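Notes for talk, Jodbridge allotment and garden group, 9/11/25
Speaker: Inese Strazds
Mosquitoes at home: what works and what wastes your money

Start with water. Most of the mosquitoes that bite you at home grew up close by. Saucers, gutters, the lid of the water butt. Empty them once a week from May onwards. Mention the Namham plots, where we tipped out almost 400 litres in one morning.

Then screens. Check the corners first. A torn corner lets in as many as an open window.

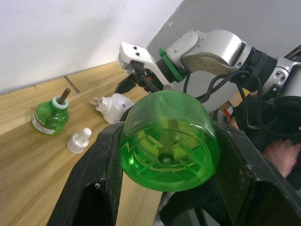
Fans are cheap and do help. Mosquitoes fly badly in moving air. Put one at the foot of the bed, on low.

Plug-in liquids come next. Read the label for the active ingredient and its strength. Keep bottles upright, capped, and away from children and fish tanks. Pause here for questions.

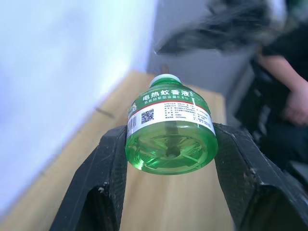

PART 3: THE BEDROOM

Net tucked under the mattress. Keep sockets within reach but off the floor. Close windows before dusk. Leaflets by the door.

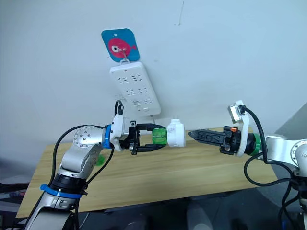

Power strip hung from a wall hook.

Comments (2)

Klinhom: We had 9 saucers out the back. All gone now.

Skodden: Does the fan tip work for midges too?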